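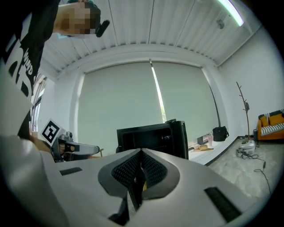 Hand-held gripper drops out mid-take with error 539, then snaps shut on my thumb

Posted by Afaf Saab in March

Right, I'm hoping someone has seen this before as I'm running out of ideas and also slightly bruised.

We've got a pair of Skulo hand-held grippers, the sort you squeeze with a trigger while you do a job, so the recording can be used later to train a proper arm. We do household stuff mostly, opening cupboards, putting things on shelves, that kind of thing. Both of them talk to a laptop running Cevon and for months they've been lovely, no complaints at all.

Then the right-hand one started playing up. It'll be fine from switch-on, I'll be halfway through putting something on a shelf, and I get a beep in my headset and Cevon throws error 539 (the help page just says "jaw position lost", thanks very much). The recording carries on but the jaw width goes flat, as if the gripper has been holding one position the whole time. If I don't notice, that's a whole take in the bin.

That I could live with. What I don't like is what it did yesterday. It threw the 539, I put it down on its back, had a look in the slot to see if anything was caught, and while I was poking at one of the pads the thing closed by itself! Not hard enough to do proper damage but it got the side of my thumb and I said a word. My hand was nowhere near the trigger.

What I've tried so far:
- new USB cable, no difference
- swapped the ports over, and the fault stays with the right-hand gripper
- reinstalled Cevon
- blew the dust out of it
- left it off overnight, and it then ran for 34 minutes before going again

It does seem worse after a long session, and worse when I'm reaching up for something. Might be imagining that second bit. Is it the motor? It's got a little assist motor in it, the left one's the same. I've got 2 days of recording booked and I'd really rather not send it back if it's something daft.

12 people have this problem too

Tuấn Nghiêm

Had this on ours. Turn it off and on again and do the calibration, making sure the jaws are all the way open when it asks. Worked for me. Sometimes it takes a couple of goes. I wouldn't worry about the closing thing, the motor's weak.

Sarla Dwivedi

Please stop using that one until you've sorted it, Afaf, and I'd ignore the "motor's weak" comment above (sorry Tuấn!). Weak or not, it moved while your hand was in it, and next time you might have it nearer your face trying to see down the slot. I look after the kit for a small team and anything that moves by itself goes in the cupboard with tape round it until we know why. First thing, before you open anything: power off, cable out, and wait a minute for it to go properly dead. Don't trust the software stop, it only stops the recording.

Now the fault. I'd bet on the little ribbon from the position sensor. It runs past the hinge, and every squeeze flexes it. After enough squeezes it goes intermittent, which would fit with it being worse when you reach up, as the weight hangs differently in your hand and the ribbon gets tugged. Warm-up can do it too, so I don't think you're imagining either of those.

And it would explain your thumb. When the sensor drops out, the assist motor has no idea where the jaws are. Ours kept hold of the last command, and when the signal came back for a second it "caught up" by driving to where it thought it should be. You nudged the pad, the contact came back, and snap.

To check it, do this with the assist switched off in the Cevon settings (it's under Device, then Motion, at least in our version). Open the live width graph and work the trigger slowly with the gripper upright, then on its side, then pointing down. Keep your other hand well clear. If the line jumps or drops flat in one position and is smooth in another, that's your ribbon. If it's smooth everywhere, leave it running till it's warmed up and try again before you rule it out.

If it is the ribbon, unplug, take the shell off and look at the end nearest the hinge. Mine had a white crease across it. You can reseat the connector yourself, but a creased one needs replacing and I wouldn't bother trying to tape it. We got ours from Castaño and it took ages to turn up, so order the spare now and maybe one for the left gripper too, as they've presumably done the same amount of work.

As for your 2 days, could you do one-handed tasks with the good one? Bit dull but the data's usable. And go back through your older takes looking for flat stretches in the width. We found 3 that had gone flat without any beep at all, and they'd already been passed as fine, which was not a fun conversation.

Afaf Saab

Sarla, you star. Smooth upright, drops flat the second I point it down. It's off and in a drawer with a note on it. Haven't had the shell off yet, need to find a screwdriver small enough. Tuấn, I did try the calibration as well, it failed on the first go and passed on the second, and then 539 again before I'd finished my tea.

Định Phùng

Following this, we've got the same model. Does switching the assist off affect the width numbers at all, or only how heavy the trigger feels?

Sarla Dwivedi

Only the feel on ours, Định. Your fingers will ache by the afternoon though.

5 comments | 8 shares

Contact us | © Clelari Community Help | Back to top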